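September, past eleven at night

Read the whole Trendden booklet again after supper, all 66 pages of it, and I still can't find the part where it explains why a person needs to be told how to sleep. The plan is 1,295 for the year, or 549 if you take the short version, which as far as I can tell is the same thing with the last chapters taken out. I took the short version. I am a sceptic, but apparently a sceptic with a credit card.

Day nine. The booklet says that by day nine I should be "waking ahead of the alarm with a clear head." I woke ahead of the alarm, all right. It was ten to four, and I lay there going over the rent increase and whether I'd been rude to the woman at the bank in Gasevcombe. I had been, a little.

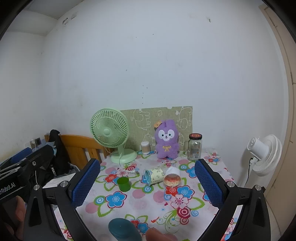 The rules for the evening are no screens after nine, no food after seven, and a cup of their tea, which tastes like a wet hedge. Then you write down three worries and fold the paper. I did the worries. I ended up with eleven and ran out of room, and folding the paper did nothing to them that I could notice. Slept from half past twelve. Without the tea I also sleep from half past twelve.

They claim 1,774 people finished the first course and that nearly all of them "report deeper rest." Report to whom? I would like to meet the ones who quit. If you've paid that kind of money and drunk that much hedge, you are going to say you feel better. I caught myself doing it on the phone yesterday — "oh, maybe a bit more rested" — when I had yawned through most of the call.

One thing I'll give them is the chapter on room temperature, which is plain good sense and could have been printed on a postcard. Cooler room, moving air, lighter blanket. My grandmother knew that and didn't charge for it. The last few nights have been sticky and I did better on the one when the breeze came in off Rivas Street than on any night of breathing in fours.
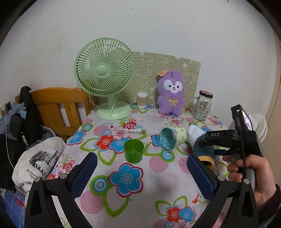 The green fan, on the flowered tablecloth.

Tomorrow is day ten, "the turning point." Protoline ran its big refit on the same kind of promise when I worked there, with a turning point every month, and we all went on doing the job the old way. I'll drink the tea because I've paid for it. The window stays open whatever chapter four says about street noise, and I'm moving the alarm to seven.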